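Bench rules FAQ, arm cells, Kavness site

Who signs off a new task?
Maiara Trindade. If she's out, Welington Lins. No sign-off, no run.

What speed with people in the room?
50 mm/s, everyone behind the tape. Faster only with the gate shut.

Do appliances need checking first?
Yes, every Monday. Plug, door, feet. Write it on sheet 101, not on a sticky note pls.

What counts as contact with an appliance?
Any touch at all, fingers or wrist. Pads near it but clear of it = approach, so diferent line on the sheet.
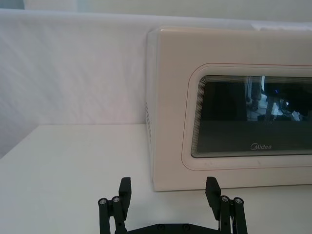
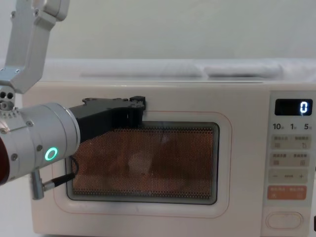 Approach first, then contact at the door.

Can I reach in while the arm is live?
No. Stop button, wait 3 seconds, then reach. Applies to Barau and Wuletti cells both.

Gripper catches on a door, what now?
Stop. Don't jog it backwards. Back off by hand in free mode and log it under code 253.

Can we heat food in a test microwave?
No. Kitchen's upstairs.

Where do old sheets go?
Bezerra folder, shared drive. August ones still missing, please look thru your desks.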